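Product Evaluation: Juralov Wooden Shape Blocks
Reviewed by Mahnaz Parsa, Learning Materials Office
Jan 28, 2021

The Juralov set was submitted for evaluation under item number 1453. It is intended for early sorting and color naming, and was assessed for finish, legibility of shape, and storage.

Edges were smooth to the touch on all pieces received. The colors are strong and easily named by young children. The heart and the star were recognized at once by most of our test groups. The pentagon was often called "the house," and staff may wish to introduce its name early. 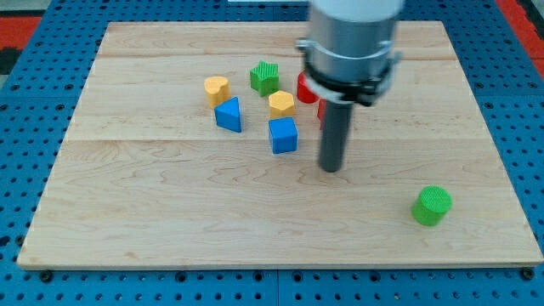
Juralov blocks in red, yellow, blue and green on a maple board.

The round pieces roll when laid on their sides - a board with a raised rim is advised for use at a table. After 300 sessions the paint showed light wear at the points of the star and none elsewhere. The printed guide is brief and would benefit from more activities for mixed ages.

Storage is the weakest feature. The drawstring bag supplied is too small, and the seam on ours opened in August. The Ranedholm tray, sold separately, is a better choice.

Rating: Recommended, with a replacement container.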